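Tevmont Handheld Gripper Station
Progress report to the Cureck equipment fund
2018-08-10
Prepared by Fouad Khalaf

1. Status

The station is in service. The two hand-held grippers passed the re-acceptance check after the jaw repair, and the tag calibration has been redone on both sides. One item is still open: strain relief on the cables (section 4). Spending is within the amount approved for the quarter and no change to the budget is requested.

2. Work since the last report

The right gripper was taken out of service when its jaw began to stick near the closed end of travel. Fitzgerald Sorensen stripped it down and found wear on the guide pin and a small burr on the slide. The pin was replaced with one from the Vamitz spares kit. The burr was dressed by hand, the slide cleaned, and a thin film of dry lubricant applied. Grease was used at the previous service and had collected dust, so the maintenance sheet now specifies dry lubricant only.

The left gripper needed no repair. Its finger screws were removed, cleaned and refitted with thread-locking compound. The torque value is written on the inside of the tool case lid.

Both tag cubes were taken off and remounted. The old mounting used a single screw, which let the cube turn slightly after a knock. The new mounting adds a locating peg. After remounting, the offset between each cube and its jaw was measured again and the new values were entered in the station settings. The old values are kept in the log for comparison and must not be loaded.

3. Check procedure

The check is done at the long desk, with an operator holding both grippers in the working position. Each jaw is opened and closed through full travel for 200 cycles. The reported opening is compared with a gauge block at the start and the end of the run. A block is then gripped, held and released at several points along the desk while the tracking log is recorded.

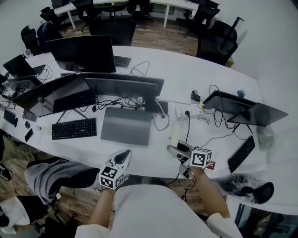 Left and right grippers held at the near edge of the desk, each with its tag cube.

Both grippers completed the cycle run without a fault. The difference between reported and measured opening stayed inside the limit on the left side throughout. On the right side it was inside the limit but drifted slightly toward the end of the run. Sorensen puts this down to the new pin bedding in. The right side will be run for another 200 cycles before the next report, and the drift compared.

Tracking dropped out 12 times in the first recorded session. All the dropouts occurred with a gripper rolled far enough that its cube was turned away from view. The tags themselves were in good condition, with no lifted corners. The operator sheet now gives a limit on wrist roll, and the later sessions were recorded with that limit in force. Their logs are still being reviewed.

4. Open item: cable strain relief

The cables are thin and leave the gripper bodies with little support. One was replaced in the spring after an intermittent signal fault, and the break was found close to the body. A clip has been drawn up that holds the cable a short distance below the exit and spreads the bend. Kurtuluş has quoted for a small batch in nylon. Until the clips are fitted, operators are asked to let the cables hang free and not to wrap them around the wrist.

Spare cables on the shelf are enough for one full change on both sides. A further set is on order.

5. Routine care

The following intervals are now in use.

Before each session: wipe the tag faces with a dry cloth, check the cubes for play, open and close each jaw fully.
Every 20 sessions: check finger screws for torque, inspect cable exits, clean the slides.
After any drop or hard knock: repeat the offset measurement before recording resumes.

The last of these has been applied once so far, on the left side. The offset had not moved – the peg mounting appears to do its job – but one case is not enough to relax the rule.

6. Spending

Charged to the fund in this period: spares kit, thread-locking compound, dry lubricant, gauge block set, one cable set. Labor was covered by Tevmont. The clip batch will fall in the next period and is already in the approved plan.

7. Next steps

Complete the second cycle run on the right gripper. Finish the review of the tracking logs. Place the clip order with Kurtuluş before the end of August and fit the clips on arrival, right side first. Sorensen will write up the jaw repair as a work instruction so that it can be carried out by a second technician.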